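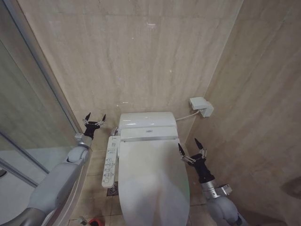
Why do stores ask some customers to show how old they are?

Stores ask because the law says that certain products may be sold only to adults who have reached a set age. Cigarettes, cigars, chewing tobacco and vaping products are on that list. A clerk who cannot tell a customer's age must look at an identification card before making the sale.

What counts as identification?

An identification card, or ID, is an official card that shows a person's name, photograph and date of birth. A driver's license is one kind. A passport is another. A school card or library card is not accepted in Stulbridge, even when it has a photograph on it. The clerk reads the date of birth and works out the customer's age. Some stores use a scanner that does the arithmetic. The clerk must still look at the photograph and compare it with the person at the counter.

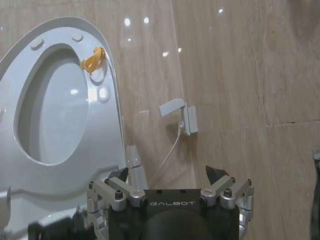 If the card has expired, the sale must be refused. The same is true if the card is damaged so badly that the date cannot be read. Refusing a sale is part of a clerk's job, and customers are expected to accept the answer politely.

Who makes sure the stores follow the rule?

The Stulbridge Office of Retail Licensing does this work. A license is permission to do something, written down by the government. There are 157 stores in Stulbridge with a license to sell tobacco. Each one must display its license where customers can read it, and each one must train its clerks before they work at the register.

Inspectors from the office visit the stores. An inspector is a person whose job is to check that rules are being followed. Inspectors do not announce when they are coming. They look at the license and the training records, and they make sure that tobacco products are kept behind the counter. Since the office opened, its inspectors have made 2,367 visits.
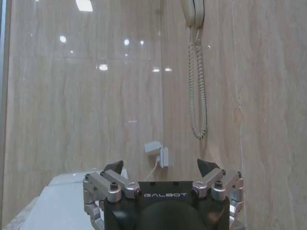

Lights reflected in a glass pane, with a patterned wall behind it.

What happens when a store breaks the rule?

The first step is usually a warning letter. The letter names the rule that was broken and tells the owner what must change. The owner has 30 days to write back and explain how the problem has been fixed. An inspector then returns to the store.

If the rule is broken again, the owner may have to pay a fine, which is money paid as a penalty. After 2 fines, the office may hold a hearing. A hearing is a meeting where both sides can speak and show papers or other evidence. The hearing officer, Raimonds Sakalauskas, listens to the inspector and to the store owner.

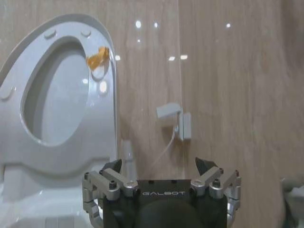
He then decides whether the store may keep its license. An owner who disagrees with the decision may ask a court to look at it. This is called an appeal.

Why is there an age rule at all?

Tobacco contains nicotine, a chemical that makes people want to keep using it. Young people's brains are still growing, and they can come to depend on nicotine quickly. Tobacco smoke also harms the lungs and the heart. Lawmakers set an age limit to make it harder for young people to start.

Words to know

Appeal: a request for a court to look at a decision again.
Fine: money paid as a penalty for breaking a rule.
Hearing: a meeting where both sides are heard before a decision is made.
License: official permission to do something.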